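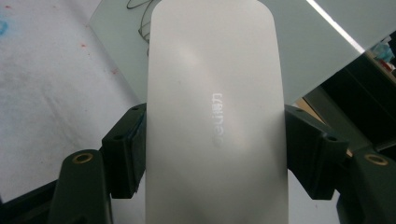 Colour matching on a home print setup comes down to the light you judge it under, and most of us get that wrong before we touch a profile. My desk sits under a 560 lumen lamp with a warm cast, and every neutral grey I printed last winter looked pink by daylight. Satin surfaces are the worst. The pale casing with the deli logo on it has a bright diagonal sheen across the middle and goes greyer toward the lower left, and a satin print under a single lamp does the same thing. Read a patch in the sheen and it comes out too light. Read it in the grey and you'll add ink correction you don't need.

The fix was geometry. I moved the lamp to 30 degrees off the paper plane, covered the window, and reprinted the Guerreiro test chart on Ondholm satin. The worst patch error dropped by half. The remaining error sits in the dark blues, and I suspect the paper.

Drying time matters too. Ondholm says 15 minutes. I leave charts overnight, then measure all 667 patches in one sitting with the heater off. 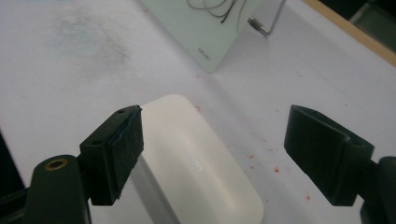

Melquiades Arellano wrote in to disagree about the overnight wait, saying his satin charts from Girnstead stop drifting within the hour and that anything longer only collects dust. He may be right for his ink. Mine is Drima, and the magentas were still moving at bedtime. I'll run both intervals on the same batch in February and post the readings, including the blues.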